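Grusholm Vi standing desk: a year and a bit on

Reviewed by Marietjie Steyn
4 March 2018

Print this page | E-mail this to a friend

I bought the Vi in December of the year before last, when my back finally objected to eight years at a kitchen table. It's the middle one of the three electric desks Grusholm sells, with a two-leg frame and a motor in each leg. I paid $1,190 with delivery to Tallcombe, and that did not include carrying it up the stairs.

The desk comes in two cartons. The frame carton is the heavy one and you will want a second person for it. Lizelle Msimang from next door helped me, and between us we had it built in an evening. The instructions are drawings only. They're fine until the step where the crossbar slides into the legs, which is drawn from underneath while you're working from above. We put it in backwards the first time.

All the bolts take the one hex key, which is supplied. The pilot holes in the top lined up except for one at the rear left, and I drilled that again myself. Wood screws are supplied too, with four spares.

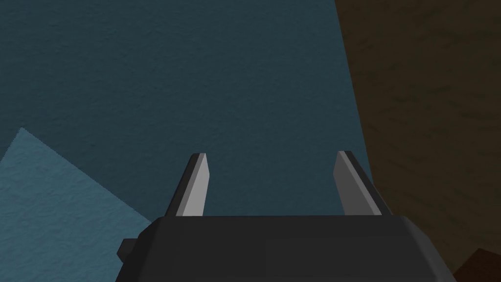

The top is 180 cm long, the longest they do for this frame. I nearly ordered the shorter one and I'm glad I didn't. I work with a monitor on an arm, a laptop beside it and usually a pile of paper, and there's still room for a cup of tea well away from the keyboard. The depth is less generous. If your monitor sits on its own stand instead of an arm, measure before you order.

Height and stability

I'm short, so the lowest setting mattered more to me than the highest. Plenty of electric desks don't go low enough for me to sit with my feet flat. The Vi does, in shoes. In socks I use a footrest.

Sitting, the desk doesn't move at all. Standing, it wobbles a little front to back if I type hard, and I can see it in the monitor. Side to side it's solid. Lizelle is a good deal taller and tried it at her height, where the wobble was worse. Anyone over six foot should try one in a showroom first.

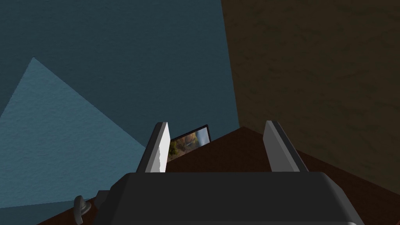 Dark grey gripper with its two fingers wide apart.

The motors are quiet enough to use during a phone call. Going from sitting to standing takes long enough that I've got into the habit of pressing the button and then getting up. There's an anti-collision feature that is meant to stop the desk when it meets something. It stopped properly against the arm of my chair. It did not stop for a plastic waste bin, and the bin now has a crack in it.

The controller has four memory buttons. I use two. It forgets them when the power goes out, so after every storm I have to set them again, and that's the most annoying thing about the desk. You also have to hold the down button for a reset, and the manual mentions this only in the troubleshooting table on the last page.

Cables

The tray underneath is too shallow. A six-outlet power board fits, but not with a laptop charger plugged into it. I took it off after a month and put up a Wovura mesh basket, $24 from the hardware shop, which holds everything and can be reached from the front.
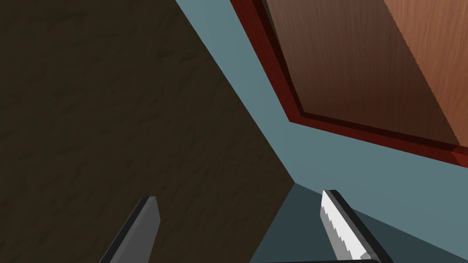

Leave more slack than you think you need on anything that runs to the wall. I pulled a network cable out of its socket twice in the first week.

How the finish has held up

The paint on the frame still looks new. The edge of the top has gone slightly paler where my forearms rest, and there's a ring from a hot mug that was entirely my doing. The feet have left marks in the carpet, as you'd expect at this weight.

One levelling foot stripped its thread in the eleventh month. I rang Grusholm and a replacement arrived in nine days at no charge. I was asked for the serial number, which is on a sticker under the crossbar, so take a note of it before you turn the desk the right way up.

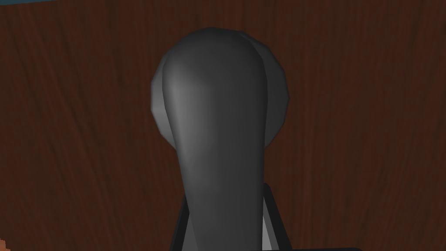 Should you buy it?

If you're of short or average height and want a long top, yes. I'd buy it again at the price I paid. If you're tall, or your power drops out often, I'd look at something with a heavier frame and a better controller. Budget for a cable basket either way.

Rating: 4 out of 5

Recent reviews
Footrests under $60
Clamp-on monitor arms, four compared
Wovura task lamp
Anti-fatigue mats for hard floors

Contact us | Copyright 2018 | Back to top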